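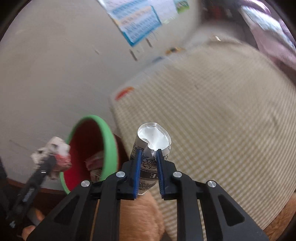 A crushed can between the blue fingers, bin to the left.

2 min read

I look after a pair of hand-held grippers, and August was mostly pivot screws. I check all four on each one before a session, then again after 16 pickups. Cans are hard on the linkage – you squeeze more than you need to. Ottilie Rüegg told me to go a quarter turn at a time and work the handle in between. I wipe the blue pads with a damp cloth and let them dry. 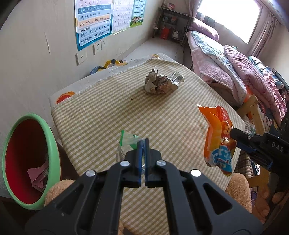
Snack bag up, foil still on the tablecloth.

Bags and wrappers need less force, so play in the arms shows up sooner. Next job is the left finger on the older one.

Last updated: August

Recent posts
Spare pads from Vaveck
Sorting 71 loose screws
A new handle grip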